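Our visit to the Kavesby open day

I went to the open day in Kavesby together with my colleague Meriem Ashour. We took the early train from Illcombe and arrived when the gate was still closed, so we had time for a coffee at the small bakery across the street. The entrance was free, but you had to write your name on a list, and we were numbers 68 and 69.

The first hall was for the history of the building. It was a spinning mill before, and some of the old iron columns are still standing there. Hạnh Hứa was our guide. She speaks quickly, but she always waited when somebody in the group had a question. She told us that the big hall can hold 500 people, and that in July it is too hot to work there after lunch.

After this we went upstairs to the workrooms. What I liked most was how the tables are arranged. I work with fixtures and measuring boards myself, so I looked more at the tabletops than at the posters on the wall. A black table with a white board on it is very practical for the eyes, you find every small part at once. 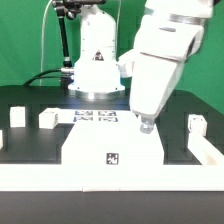 Meriem was more interested in the printed markers, and she asked how often a board must be checked. Hạnh explained that they do it every morning before the first work and write the result in a paper notebook. I was surprised about the paper, but she said the notebook is faster for them than the computer. We stayed upstairs longer than planned and missed the short film in the first hall.

Lunch was in the yard, soup and bread for 6 euros. There were not enough chairs, so we ate standing next to the bicycle shed. The last tour started at 3 and went to the storage rooms, where it was quite cold, and I was glad to have my thick jacket. If you want to go next year, take the early train as we did. The later one was very full, as we heard from two other visitors.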